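What to do when the bean-scooping task stops halfway

Everyone who runs the coffee task on the Nevia meets this fault sooner or later. The arm heads for the spoon, halts in mid-air, and the screen says GRASP LOST, although it hasn't grasped anything to lose. Burstead logged it more than 60 times before October, mostly by swearing.

Before you touch anything

Press the red stop. Not pause. Pause leaves the motors live, and Nevia will cheerfully resume while your hand is between the mug and the spoon. Then check that the status light is off and stay out of reach for 3 seconds while the brakes settle.

Find out which fault you have

Open the Fornulen log and scroll to the last grip reading. The closing force should be near 200. If it reads 0, the finger never closed and you have a wiring or power fault, so skip to the last section. If it reads 3,000, the sensor has lost its mind and wants zeroing.

Now compare the views. You need the mug and the spoon in the same wrist view before the arm goes down. If all you've got is table edge and floor, the arm is parked in the wrong place and no amount of zeroing will help. 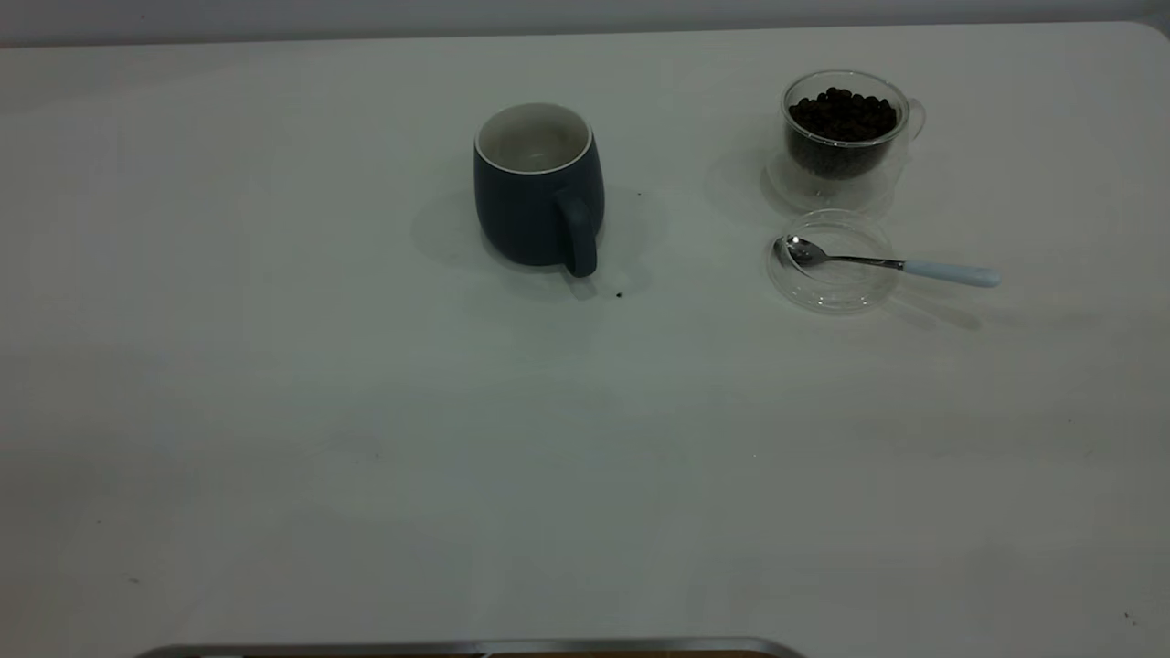
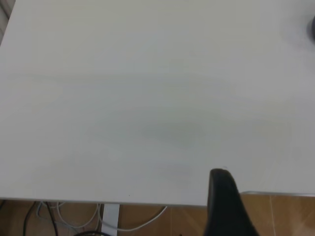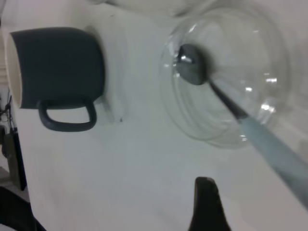 Coffee task, table view first, then two wrist views. The last has both mug and spoon in it.

Zero the sensor

1. With the stop still pressed, move the finger by hand until it touches nothing at all. The tabletop counts as something.
2. Release the stop, choose Service, then Zero Grip.
3. Wait for the beep. There are two beeps if it failed, and they sound identical to one beep if the extractor fan is on.
4. Send the arm home and run the task at slow speed.

Leave the beans where they are. Audrey-Anne Paquette once tidied them away between attempts and spent an afternoon debugging a robot that was quite right to find no coffee.

If it reads 0

Stop, switch off at the wall and reseat the gripper plug. It clicks. If it doesn't click, it isn't in, whatever it looks like. If the fault comes back, tag the arm out of use and ring Bickerstaff, who will ask whether you reseated the plug.

Last checked 27 January 2021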